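What Happens to a Lost Thing in Grellport
Final report for the Local Systems project
Tuấn Lưu, October 2022

I lost a jacket on the number 2 bus in my first year here, and that's really where this project started. It was green, it had my student card in the pocket, and I called the bus company maybe four times before I gave up. So when we were told to pick "a system people use without thinking about it" I wrote down lost and found before I'd even sat down properly. My project partner Bukola Oyewole wanted to do parking meters. We talked it over and she was very nice about losing.

The question we settled on was pretty simple. If you lose something in a public place in Grellport, who has it, how long do they keep it, and how would you ever find out? We looked at the bus depot on Munro Street, the main library, the Arnus swimming pool, and the two shopping arcades. We wanted to do the train station too, but they never answered our emails and the man at the ticket window told us to send an email.

We did three kinds of work. First we collected the written rules from each place, where there were any. Then we interviewed whoever was in charge of the lost things. Last, we ran a survey. We handed out 400 paper forms, mostly outside the library and at the pool, and got 181 back. I was thrilled with that number until Bukola pointed out that a bunch of them were from the same swim club and all mentioned goggles. We kept them in, but you should read the goggles result with that in mind!

The written rules were the first surprise. I had assumed everyone would have a page somewhere saying how long they hang on to stuff. The library does, and it's good: a month for ordinary things, longer for anything with a name on it, and keys are never thrown away. They have a drawer of keys going back to before the building was renovated. The pool has a rule but it lives on a laminated card behind the desk, so customers can't read it. One arcade told us it was "up to security" and the other said it was up to the individual shops, which explains why my aunt once got sent to five counters looking for one glove.

The bus depot has the most complicated setup, because things come in at the end of every route and have to be matched with the bus they came from. Ayodele Bashir has run the lost property room there since before contactless cards, and she let us sit with her for an afternoon in August. Drivers fill in a slip with the route and the time, and the slip gets pinned to the object. If the slip falls off, she told us, the object is basically an orphan. She can still describe things she handed back ten years ago (a cello, a wedding cake topper, one very good set of false teeth), but she has no way to search the records except by turning pages.

I asked her about my jacket. She looked through the whole book for that winter, and there was a green jacket in it, collected by someone else two weeks after I lost it. I've decided to believe it was their jacket.

What I took away from the depot was how much depends on the slip. At the library they write on the item's bag. At the pool they don't write anything down, they just remember, and Suleiman Tamuno at the front desk was pretty open about the fact that this works great when he's on shift. Same objects, same kind of people losing them, and the chance of getting your thing back changes depending on whether a piece of paper stays attached to it.

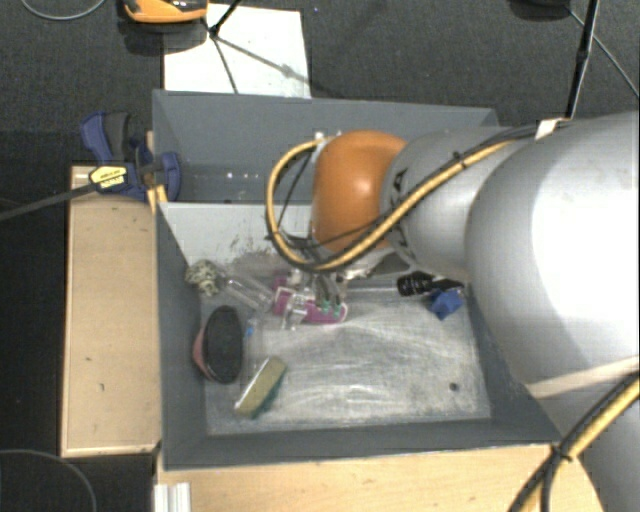
Fig. 1. A gray bin with a scuffed floor and a robot arm reaching in.

Now for the survey. We asked people what they had lost in the last year, whether they looked for it, and where they looked first. Umbrellas, gloves and water bottles came up all the time, and most people who lost one never asked anywhere. Phones and wallets were the opposite, people went back the same day and often found them. The interesting group was in between – scarves, books, headphones, lunch containers, the stuff you miss but feel a little silly calling up about. That's the group where people said things like "I figured it was gone" or "I didn't know who to ask."

We also asked why people didn't look. The top answer was that they weren't sure where they'd lost it. I get that, because if you went to the pool, took the bus and stopped at the library, that's three phone calls with three different opening times. The second answer was that they assumed somebody had taken it. Bukola and I argued about this one a lot. Ayodele and Suleiman both told us that strangers hand in more than you'd expect, cash included, but of course they only see the things that get handed in. Neither of us could think of a fair way to measure the rest, so we left it out of our findings. Our adviser Tanko Garba suggested dropping things on purpose and seeing what came back. I liked this idea! Bukola asked who was paying for the things, and that was the end of it.

The part I'm proudest of is the shared list, which we named Custach. It's a mashup of "custody" and "stash" and I won't be taking questions. It is just a spreadsheet with a form in front of it. Each place types in what they found, where, and when, using plain words from a short menu, and leaves out one detail on purpose so that the owner has to supply it. Someone who lost a scarf could check the list once and not make three phone calls.

We tried it with the library and the pool for two weeks. The library kept it up every day. The pool did fine for the first week and then had a swim meet, and after that there were no entries at all, even though Suleiman said there was a heap of towels. That's a fair result and I don't want to hide it. Typing takes longer than tossing something in a box, and the person doing the typing isn't the person who gets anything out of it. If I did this again I'd make the form shorter. It has nine fields now and I think it needs three.

There were other problems. Our menu of colors caused more trouble than anything else, because one person's navy is another person's black, and we'd left out beige completely. We also had no good category for half of a thing. One shoe, one earring, the lid of a lunch container. The library put those under "other," which got so full that it stopped being useful.

Some limits to be aware of. Our survey was on paper and in English only, and we handed it out in the daytime, so people who work days are hardly in it. We only spent real time at the depot and the pool. And I obviously came into this with a grudge about a jacket, which Bukola made me put in writing.

If anyone in next year's class wants to pick this up, I'd start with the train station, and I'd go in person with a letter from the department. I'd also talk to the drivers. We only heard about the slips from the person receiving them, and I bet the drivers have opinions on the slips. Our survey forms are in a box in Tanko's office and the spreadsheet is on the class drive, along with the old color menu if you want a laugh.

Thank you to Ayodele Bashir and Suleiman Tamuno for their time, to the library desk staff, and to everyone who filled in a form standing up in the wind.

Contact the department office | © Local Systems student projects | Back to top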